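Print this page | E-mail this page

Visit report: server hosting open day, Stutmont

The Stutmont data hall opened to home server operators for one afternoon in July. I run a small survival server for friends and wanted to compare my setup with a hosted one. Carolina Macedo led the tour; Sang Lương answered questions on the game side.

The hall holds 43 racks, 40 of them in use. Game instances run under Ero, the in-house control panel. Each instance gets a fixed memory limit and its own start script. World saves are written every 30 minutes to a second machine in the next row.

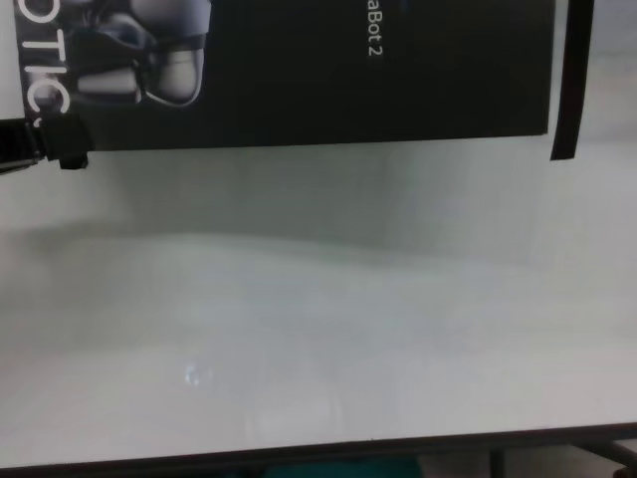
Black box with a printed robot, on a white table.

Sang demonstrated a restore. He stopped a test world, deleted a region file and pulled the last save back through Ero. The server came up with no errors in the log, but a plugin database had to be restored separately. Ero does not do this by default — the option is under Storage, and it is off.

I asked about start scripts that fail with a permissions message. Marlene Diekmann said most uploads she sees with this fault have lost the execute bit in a zip file. The panel now resets it on
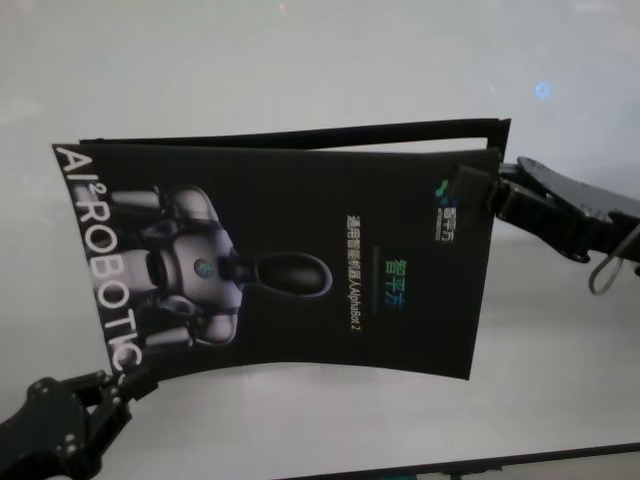
upload, for files in the top folder only. Scripts in subfolders still need to be changed by hand.

Java versions are set per instance. Older servers can stay on Java 8, and the choice survives a panel update. Port 2 on each rack switch is kept free for maintenance.

I am moving the creative world over first. The survival world stays at home until I have tested the plugin backups.

Contact | Copyright Fotis Rallis | Back to top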